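Notebook, staging crew pilot – December, Hamel unit

Started 7:40. Glenys Gethin opened the showroom floor and we had the run of it until the first customers. Kellis is still the only site where the robot works next to the regular crew, so most of what I write down is about the crew's morning and how it has moved around since we came in.

Before the pilot, the reset went like this: two people walked the rooms before opening, picked up whatever had been dropped or shifted the evening before, put cushions back, straightened throws, checked tags. They split it by side of the building and were usually done before the doors opened. Now one person walks ahead and does tags and anything breakable, and the robot comes behind for soft goods. The other person has been moved to receiving. Receiving is happy about that. The person who was moved is less sure – it is colder down there and you don't talk to customers.

Log from the Osiro tablet shows 1826 handled items since we started. Handled means picked up and put down somewhere. It does not mean put where Glenys wants it. I asked again for a separate field for "accepted by staff" and Alladon says it is in the next release. Until then the crew marks corrections on paper, and the paper is the better record.

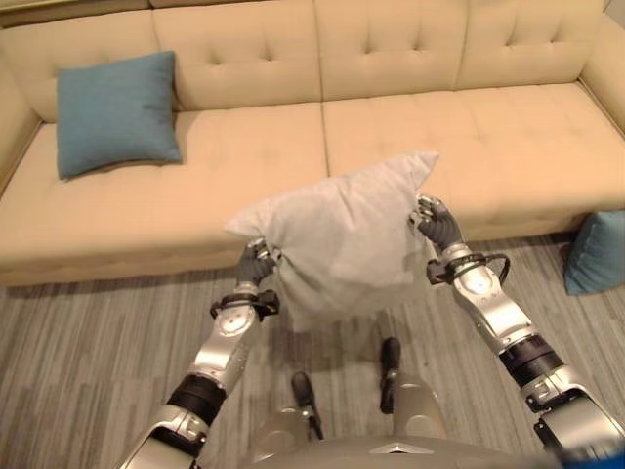
Two-handed grips are what the crew argues about most. A person grabs a cushion by one corner and tosses it, and the job is over before you have noticed it. The robot takes a corner in each hand, as with the gray pillow in front of the tan sofa, and the middle sags between the grips. Glenys would prefer that anything leaving the floor gets a shake before it goes on a seat. We have no shake. She has started doing it herself on her last walk through, so some of the time we saved upstairs is going back in as plumping. I have not put a number on it and should.

Other things from this morning:

Speed limit still at 40 percent while staff are in the same room. Crew asked for it to stay there. Left it.

Placement sheet for the living rooms is out of date again. Merchandising changed two of the rooms and told the crew but not us. The crew carried it in their heads like they always have. We need the sheet updated at the same moment or the robot puts things back to last week. Ask Glenys who should own this. She does not want it to be her.

The stop button on the lanyard gets left on the desk. Moved the hook to beside the light switches.

Battery swap took too long. The spare was on charge in receiving, at the other end of the building.

Had coffee with the crew after opening. Main complaint is waiting. With two people you could see the other one finishing and go help. With the robot you stand there, or you take the item out of the queue and then have to tell the tablet you did it, 2 screens and a confirm. I would skip it too. Will ask Alladon for one button.

To do: time the plumping for 200 items, by hand, with a stopwatch. Second charger for upstairs. Ask receiving how the move is working out once the holiday deliveries slow down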